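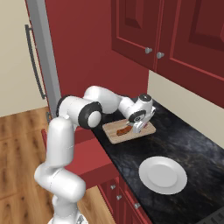
Simulierte Küche im Projekt Olard: der Arm über dem Schneidebrett, vorne auf der Arbeitsplatte der Teller.

Olard: Vorführen per Fernsteuerung, jetzt mit der Küche

Seit März arbeiten wir bei Platach an der Frage, wie man einem Roboterarm eine Aufgabe zeigt, ohne dass man ein Programm schreibt. In der Simulation ist jetzt die erste Küchenaufgabe fertig eingerichtet. Das Stück Essen soll vom Schneidebrett auf den Teller gelegt werden. Für einen Menschen ist das sehr leicht. Mit der Fernsteuerung braucht man dafür am Anfang viel Geduld.

Die Person sitzt vor dem Bildschirm und führt den Greifer mit einem Handregler. Jede Bewegung wird aufgezeichnet, auch das Zögern vor dem Zugreifen. Bis jetzt haben wir 415 Vorführungen gesammelt, davon sind 55 für das Training nicht geeignet. Meistens war der Greifer zu schräg oder er wurde zu früh geöffnet. Bis zum Abschluss dieser Aufgabe möchten wir 700 Vorführungen haben.

Homa Moradi betreut die Aufzeichnungen und bittet alle, die mitmachen, um zwei Dinge: Den Arm zuerst über dem Brett ruhig halten und erst danach senken. Und auf dem Weg zum Teller nicht die Richtung korrigieren, wenn es nicht nötig ist. Eine langsame, gleichmäßige Vorführung ist für uns nützlicher als eine schnelle.

Die Kollegen von Plollulik haben die Steuerung so angepasst, dass man die Empfindlichkeit selber einstellen kann. Wer das Programm Evangelista schon installiert hat, findet die neue Einstellung im Menü unter «Eingabe». Termine zum Üben vergibt Homa Moradi, eine Vorkenntnis ist nicht erforderlich.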